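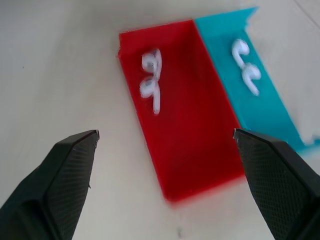 Dos auriculares sin cable en una bandeja roja, junto a otra bandeja de color azul verdoso.

¿De verdad sirve ordenar por colores?

Seguro que alguna vez te han dicho que, si tuvieras una caja para cada cosa, no perderías nada. Lo dicen las personas mayores, lo dicen los catálogos y lo dicen las tiendas que venden cajas. Estas últimas, claro, tienen bastante interés en que te lo creas.

Vamos a mirarlo con calma.

Empecemos por los auriculares. Los que van sin cable son pequeños, lisos y vienen de dos en dos. Son tres características estupendas para desaparecer. Además muchos son blancos, y las mesas, las sábanas y los lavabos también suelen serlo. Un auricular blanco encima de una mesa blanca se ve mal. No es que se esconda: es que tus ojos buscan diferencias, y entre blanco y blanco hay muy pocas.

A esa diferencia se la llama contraste. Cuanto más distintos son el color de un objeto y el del fondo, antes lo encuentras. Por eso las letras de los libros suelen ser negras sobre papel claro, y por eso dos auriculares blancos dentro de una bandeja roja saltan a la vista.

Hasta aquí, el color ayuda. Pero cuidado, porque a partir de este punto empiezan las exageraciones.

El catálogo de Kedska, por ejemplo, promete que con sus bandejas de colores se encuentran las cosas «hasta 40 veces más rápido». ¿Cuarenta veces más rápido que qué? ¿Que buscando a oscuras? ¿Quién lo midió, y con qué reloj? El catálogo no lo explica. Cuando leas un número muy grande y nadie te cuente de dónde sale, levanta una ceja. O las dos.

Otra cosa que se oye mucho: que el rojo es para lo urgente y el azul para lo tranquilo. Eso es un acuerdo entre personas. Puedes decidir en tu casa que la bandeja roja es para los auriculares y la azul para las gomas de borrar, o al revés, y funcionará igual de bien. Lo que no funciona es decidirlo el primer día y cambiarlo al siguiente sin avisar a tus hermanos.

Y hay un problema más serio. No todos los ojos distinguen los colores de la misma manera. Hay personas que confunden el rojo con el verde, o ciertos azules con ciertos verdes. Si en tu clase todo se ordena solo por el color, alguien puede quedarse sin entender el sistema y pensar que la culpa es suya. Una etiqueta con un dibujo lo arregla en un momento.

¿Y los bordes? De ellos se habla poco, y a mí me parecen más importantes que el color. Una bandeja con paredes, aunque sean bajas, frena lo que rueda o resbala. En una mesa lisa no hay nada que pare a un auricular si le das con el codo. La pared no tiene que ser alta: si lo es demasiado, ya no ves lo que hay dentro sin asomarte, y volvemos al principio.

Haz la prueba

No te fíes tampoco de este texto. Compruébalo.

Necesitas una hoja blanca, una hoja o bandeja de un color fuerte, un reloj y 22 objetos pequeños: botones, clips, tapones, lo que haya. Dos de ellos tienen que ser blancos.

Coloca todo sobre la hoja blanca. Pide a alguien que cierre los ojos, cambia los objetos de sitio y mide cuánto tarda en encontrar los dos blancos. Apunta el tiempo. Repite lo mismo con la superficie de color.

Hazlo 3 veces con cada una, por lo menos. Una sola vez no vale, porque se puede acertar por suerte. Y ve alternando: si siempre dejas la de color para el final, la persona ya tendrá práctica y no sabrás si ha ganado el color o el entrenamiento.

Si tus resultados salen distintos de lo que esperabas, no los borres. Mira si había poca luz o si los objetos estaban amontonados — eso también cuenta.

Entonces, ¿compro bandejas?

Antes busca por casa. La tapa de una caja de zapatos pintada de rojo tiene fondo plano y paredes bajas, que es lo que hace falta. Y recuerda que una bandeja no guarda nada ella sola. Si dejas los auriculares en el bolsillo del pantalón y el pantalón va a la lavadora, da lo mismo de qué color sea.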